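Davoud Mousavi @davoudm

ok gripper thread. I've had the Edilex fingers and the Skokell fingers loaded in the same sim kitchen since November and I have opinions

2/ same arms, same controller, same kitchen. All I swap is the fingertips. Microwave and dish rack stay put so the runs are comparable

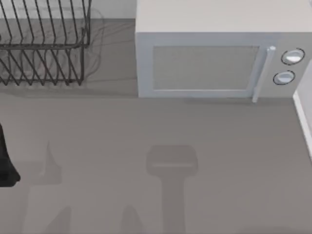
3/ Edilex first, 209 tries at picking up a bowl by the rim. Got 70. Ouch! The tips are so wide that they keep bumping the counter before they close

4/ Skokell did way better on the same job (I stopped worrying after 33 clean ones in a row). Skinny tips, softer contact settings, less drama
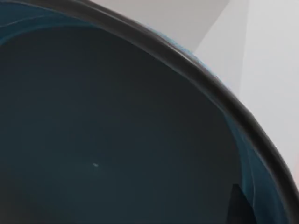
5/ Cameras are the other half of this and I'm still torn. Up close you lose pretty much everything except the bowl, so the policy has to live off that dark rim curving against the pale walls. The glossy inside doesn't help much either, all those streaky highlights confuse my depth model

6/ next up is the Flurton controller, same bowl, both sets of fingers. If anyone has gotten it to run two arms without the left one lagging, please send me your config!!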